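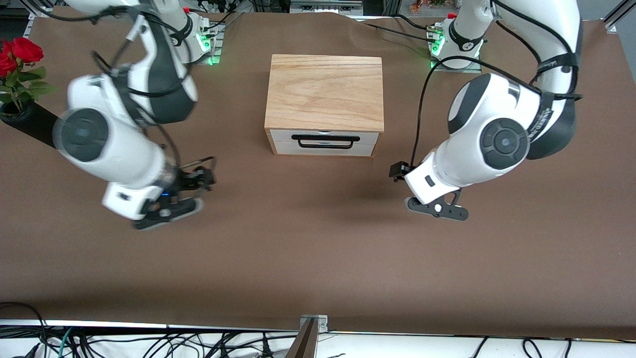
图片来源：Isdale 双臂操作数据组

Flerkimby 互助社区 › 机器人与自动化 › 示教数据采集

双臂开抽屉任务的示教数据：验收标准、左右命名及场景变化应如何规定

Drahomíra Lukáč
发表于 2023年11月20日

各位同行：

本组承担 Isdale 项目中双臂操作部分的示教数据采集工作，目前进行的任务为“打开小木盒抽屉”。采集方式为人工遥操作，由三名操作员轮流完成，数据用于训练模仿学习策略。工作台面铺棕色纸，木盒置于两臂之间，抽屉面板为白色，装有黑色条形拉手。任务说明书规定，一臂扶持盒体，另一臂夹持拉手并将抽屉拉出，随后两臂松开并退回。

截至上周，本组共录制688条示教，经内部审核通过419条，而合同约定的交付数量为600条。审核未通过的比例偏高，组内对若干标准存在分歧，现将问题整理如下，恳请有经验的单位或个人指教。

一、关于重复尝试。部分示教中，操作员第一次夹持拉手未成功，夹爪滑脱后重新对准，最终完成任务。现行规则将此类示教一律判为不合格。有同事认为，此类示教包含纠正动作，对策略有益，应予保留。请问通行做法如何？

二、关于左右命名。本组固定相机朝向机器人一侧拍摄，画面左侧的机械臂实为机器人的右臂，画面右侧的为左臂。两名审核员在填写标注时采用了不同的习惯，导致一部分文字说明与关节数据不一致。请问已入库的数据应如何补救，今后应以何者为准？

三、关于场景中的无关物品。台面左缘放有一束红玫瑰，插于横放的黑色筒状物中，属本组有意安排的干扰物。审核员提出，干扰物若长期位于同一侧，策略可能将其当作定位依据。请问干扰物的摆放应遵循何种规则？棕色纸后缘有褶皱，是否需要每次录制前更换或压平？

四、关于图像拖影。机械臂运动较快时，固定机位的图像中臂体局部略有模糊。此类图像是否应当剔除？

五、关于训练与评测的划分。本组拟从通过审核的数据中随机抽取一部分用于离线评测，项目监督方对此提出异议，但未说明理由。请问随机抽取有何不妥？

以上问题已在组内讨论两次，未能形成一致意见。如有成文的采集规范可供参考，亦请告知。谨此致谢。

Oldřich Koubek

Lukáč 女士所提各项，本单位在 Rusnák 工位的采集工作中大多遇到过。现依原文次序答复，所述做法仅代表本单位经验，请结合贵组任务说明书酌情采用。

关于重复尝试。建议取消“一律不合格”的规定，改为分级登记。本单位使用的等级如下：

甲级：一次完成，过程中无明显停顿。
乙级：出现一次夹持失败或对准偏差，操作员自行纠正后完成，盒体未发生大幅移位。
丙级：两次及以上失败后完成，或盒体被推离初始区域。
丁级：未完成，或过程中由人手介入。

甲级与乙级均可用于训练。丙级单独存放，是否启用由训练人员决定。丁级不进入训练集，但不得删除，日后如需训练成功判别模型，此类数据颇有用处。需要特别注意的是，乙级数据应保留失败动作之后的完整恢复过程，不可将失败片段剪去后拼接。拼接后的关节轨迹会出现跳变，策略学到的将是现实中无法执行的动作。

另请留意乙级数据的来源。如果大部分纠正动作出自同一名操作员，所反映的可能是该操作员的操作习惯，此时宜先安排复训，再恢复录制。贵组未通过审核的数据中，若有相当一部分仅因重复尝试被退回，按上述等级重新审核后，缺口应会明显缩小。建议在补录之前先完成复审。

关于左右命名。应以机器人本体为准，即面向机器人正前方时的左与右，并在任务说明书首页写明。控制程序中的关节名称通常已按本体定义，文字标注与之保持一致即可避免换算。凡需提及画面方位之处，一律写作“画面左侧”“画面右侧”，不得简写为“左侧”。

已入库的数据不必逐条回看录像。可编制简单脚本，读取两侧夹爪的开合信号，判断哪一侧夹爪执行了拉手夹持，再与文字标注比对。二者不一致的，列表交由一名审核员集中处理。请勿由原标注人修改本人的标注，并应保留修改前的版本以备查询。脚本仅能覆盖夹爪动作有明显差异的情形，如扶持臂同样闭合夹爪，则需增加对夹爪末端位置的判断。

关于干扰物。贵组审核员的意见是正确的。干扰物的意义在于变化，固定不动的干扰物等同于背景。本单位的做法是在开始录制前生成摆放表，逐条列出干扰物的有无、所在一侧及朝向，操作员按表执行，不得自行调整。摆放表中应包含无干扰物的条目。此外，木盒本身的位置与角度亦应列入同一张表，并注意二者不可同步变化。曾有一批数据，盒体偏左时干扰物总在右侧，训练所得策略在移走干扰物后定位误差显著增大，该批数据最终全部重新采集。

台面纸张的褶皱无需特别处理，轻微的纹理和阴影变化对策略的稳健性有帮助。但有两种情形应当更换：其一，纸面隆起足以使盒体倾斜或影响夹爪通过；其二，纸面留有可辨识的定位记号。操作员为求方便，常以铅笔在纸上标出盒体四角，此类记号一经发现，应停止录制并更换纸张。

关于图像拖影。建议不以拖影作为剔除理由。策略部署时机械臂同样会运动，相机同样会产生拖影，训练数据中完全没有此类图像反而不利。需要检查的是模糊是否影响关键区域，即夹爪与拉手接触前后的图像是否足以分辨二者的相对位置。如接触阶段普遍不清，应首先缩短曝光时间并相应补光，其次要求操作员在接近拉手时降低速度。调整曝光后须记录变更时间，变更前后的数据分批编号。

关于数据划分。监督方的异议应当出于以下考虑：同一操作员在同一时段连续录制的示教，盒体位置、光照、动作节奏均十分接近。随机抽取会使训练集与评测集中出现几乎相同的样本，离线指标因而虚高。应以录制时段为单位进行划分，将若干完整时段整体留作评测，训练过程中不得使用。条件允许时，可再留出一名操作员的全部数据作为补充评测，用以考察策略对操作风格的依赖程度。

还应说明，离线评测只反映动作预测误差，不能代替实机测试。抽屉类任务中，误差很小的策略仍可能在拉手处滑脱。交付文件中如需给出成功率，请注明系实机测试结果，并附盒体摆放范围。

以下为本单位每个录制时段开始前的检查项目，供贵组参考：

1. 两臂回到规定的初始姿态，夹爪开度归位。
2. 控制端与各路相机时间同步，误差在规定范围内。
3. 固定机位的视野与基准图像重合，两臂基座均在原位。
4. 臂体外侧线缆不妨碍关节运动，不遮挡腕部。
5. 抽屉处于说明书规定的起始状态，推拉顺畅。
6. 摆放表已打印，本时段条目已标出。
7. 试录一条，回放确认图像与关节数据对应无误后作废。

第七项最易被省略，亦最不应省略。本单位曾因一路相机时间偏移未被察觉，损失整整一个下午的数据。

Rozália Charvát

同意 Koubek 先生的大部分意见，仅就两点作补充，并对其中一点持保留态度。

首先是扶持臂的问题。原帖对执行拉动的一臂规定较细，对扶持盒体的一臂仅有一句。就模仿学习而言，两臂动作同等重要。如果操作员有时先扶后拉，有时两臂同时到位，有时索性不扶，策略将难以确定扶持臂应在何时接触盒体。建议在说明书中写明三件事：扶持的部位、接触的先后次序，以及松开的时机。本人在审核 Fendik 一批双臂数据时，退回数量最多的原因正是扶持臂动作不统一，而该问题在单条回放时几乎看不出来，须将多条轨迹并列比较方能发现。

其次是停顿。遥操作人员在思考下一步时往往停住不动，录制并未中断，这些静止段落随之进入数据。静止段落过多，策略容易在相同位置停滞。可在预处理时压缩两臂速度均接近零的片段，但夹爪闭合前后的短暂停留应予保留，夹爪闭合需要时间，将其压缩会导致策略在夹稳之前即开始拉动。压缩参数请随数据一并交付。

持保留态度的是乙级数据直接并入训练的做法。对于数据量在数百条这一规模的任务，纠正动作所占比例过高时，策略可能把失败的第一次尝试也一并学去，表现为在拉手附近先偏后正。本人建议先仅以甲级数据训练一版，再加入乙级数据训练一版，两者在实机上以相同的盒体位置进行比较，根据结果决定取舍。此项比较耗时不多，也便于向监督方说明依据。

至于成文规范，据本人所知并无适用于各类任务的统一文本。贵组可从现有任务说明书出发，将每次审核分歧的处理结论作为条款逐项写入，并注明版本号。每条示教的元数据中应记录录制时所依据的说明书版本，否则规则修订后，新旧数据无从区分。

Oldřich Tichý

建议直接继续录制，直至达到交付数量。左右标注不一致的，把图像水平翻转即可解决。玫瑰花可以拿走。

Rozália Charvát 对 Tichý 先生的回复

水平翻转图像不能解决标注不一致的问题，请勿照此处理。翻转之后，图像与关节数据的左右关系将随之错位，原本正确的部分也会变为错误。如确需以镜像方式扩充数据，必须同时交换两臂的关节序列，并按该型机械臂的运动学定义对相应关节取反，且各路腕部相机亦须对调。文字标注应在此之前校正完毕。

Drahomíra Lukáč 的后续说明

感谢各位答复。经组内研究，现将处理安排说明如下，供后来查阅者参考。

未通过审核的示教将按甲、乙、丙、丁四级重新登记，复审完成前暂停补录。左右命名以机器人本体为准，已写入任务说明书首页，比对脚本由 Jozefína Lukáč 负责编写。干扰物与木盒的摆放表正在编制，花束的位置今后按表变动，并设置无花束的条目。数据划分改以录制时段为单位。

关于乙级数据是否并入训练，拟采纳 Charvát 女士的建议，先作对比试验。扶持臂的接触次序此前确未作规定，将于下一版说明书中补充。

尚有一事请教 Koubek 先生：检查项目第三项所称基准图像，是在每个时段重新拍摄，还是自项目开始沿用同一张？

Oldřich Koubek 对 Lukáč 女士的回复

沿用同一张。相机或台架经过调整后方可更换，更换时须登记日期、经手人及调整原因，旧图一并存档。若每个时段重新拍摄，缓慢的机位偏移将无法察觉。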